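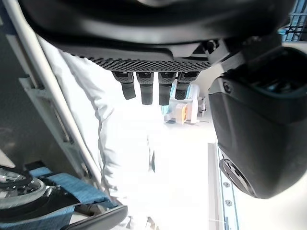
The bright end of the main floor, Lostico.

Lostico Workroom: Frequently Asked Questions

Last updated 22nd January

These are the questions that come in most often about using the shared floor, the benches and the storage at Lostico. If yours isn't covered, ask at the desk or send a note to Shirley Dufour.

Who can use the workroom?

Any adult with a current membership. Members may bring one guest at a time, and the guest signs the book by the door. Young people aged 12 and over can come in with a parent or guardian who stays on the floor with them the whole visit.

Do I have to book?

For a bench, yes. For the open floor, only if you need it for more than 3 hours or want to leave something set up over lunch. Bookings go on the sheet in the corridor, in pen. If you cancel, cross your name out neatly so the next person can read what's underneath.

How big is the space?

The whole unit is 2,575 square feet, including the storeroom and the washroom. The open floor is the part most people mean when they say "the workroom".

What should I wear?

Closed shoes, always. Tie back long hair and leave scarves and loose jewellery in your locker. Light-coloured clothing is fine but it will pick up marks, especially if you are handling metal. There are smocks on the hooks in the corridor. Please put them in the laundry bin when you've finished and don't hang a dirty one back up.

Can I move the carts and wheeled equipment?

Carts, yes. Push them, don't pull them, and set the brake when you stop. Wheeled machines should stay in their bays unless you've had the floor orientation. If one is in your way, ask at the desk and someone will shift it for you. Nothing on wheels may be parked in front of the side door, even for a minute.

What do I do with metal panels and sheet?

Carry them upright, with gloves on, and let people know you're coming through. On the bench, lay a panel with its finished face up unless you've put a cloth under it. Bright edges mark easily, and a coloured finish will show every scratch you put in it. Brushed metal is more forgiving, but wipe it along the grain.

If you're taking a piece apart, lay the parts out in the order they came off. Small round parts should go into a tray straight away.

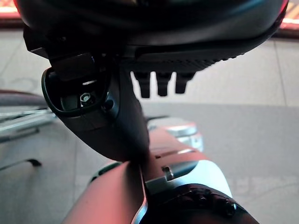 Fasteners get their own tray, away from the larger parts. We had a spell in April when odd nuts and screws were turning up all over the building, and two of them went through the floor polisher. The trays are stacked under the long bench. Write your name on a strip of masking tape and stick it to the rim. A tray with no name on it gets emptied into the general hardware bin at closing time.

Is there hardware I can help myself to?

Yes, the general hardware bin is free to members. Take what you need for the job in front of you. It isn't sorted and we don't know the grade of anything in it, so don't use it for something that has to hold a person's weight. New hardware can be bought at the desk in packets of 10.

How do I clean metal surfaces?

Dry cloth first, then a damp one, then dry again. Don't use steel wool on anything with a coating. If you want to use a polish you've brought from home, try it on a hidden corner and leave the tin where others can read the label. Please don't use the sink for rinsing parts. Use the wash basin in the storeroom, which has a trap.

What are the cloths for, and can I borrow them?

Padding, covering and keeping small things from rolling. They can be borrowed for use in the building. Cloths are not to be used for wiping up oil; there are paper towels for that, and a lidded can for the used ones. Shake a cloth out over the bin before you fold it, as metal filings left in the weave will scratch the next piece that sits on it.

Large pieces of fabric for your own sewing or upholstery work are a different matter. Bring those yourself, and bring a clean sheet to put under them. The benches get wiped down at the end of each day, but a bench that looks clean can still leave a grey line across pale cloth.

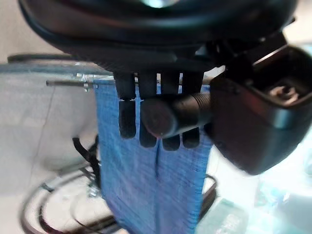 Gerrit Prins wrote in to ask whether the borrowed cloths could be washed at home, having taken one back to Samonton by mistake with his own things. Yes, and thank you for owning up. Wash it warm, skip the fabric softener, and drop it at the desk next time you're in. Softener leaves a film that transfers to metal and takes ages to get off.

Can I leave work in progress?

On a shelf in the storeroom, for up to 12 days, with a label showing your name and the date you'll be back. Anything too big for a shelf has to be agreed in advance with Trevor Zacharias. We can't store work on the open floor overnight, including under the benches.

Is the lighting adjustable?

The overhead lights are on two switches beside the main door. If the glare bothers you, try the benches along the inside wall or ask your neighbours if they'd mind having one bank off. Desk lamps can be signed out.

Can I take photos?

Of your own work, any time. Ask before you photograph someone else or what they're making. If they say no, that's the end of it.

What if I break something?

Tell the desk the same day. Normal wear is covered by your membership. If a part has to be replaced we'll talk about the cost with you first. Put a red tag on anything that isn't safe to use, and don't try to repair it yourself.

Where do I park?

Members can use the lot behind the building, entered from the Beaulieu side. The loading space is for loading only. In winter the back steps are salted in the morning and not again until late afternoon, so watch your footing if you're carrying something heavy.

Is there somewhere to eat?

There's a small table, a kettle and a fridge in the corridor alcove. No food on the work floor. Drinks are all right if they have a lid.

How do I get an orientation?

Put your name down at the desk. Mackenzie Gosselin runs them in small groups and will contact you when there's a spot. Bring your membership card and wear the shoes you plan to work in.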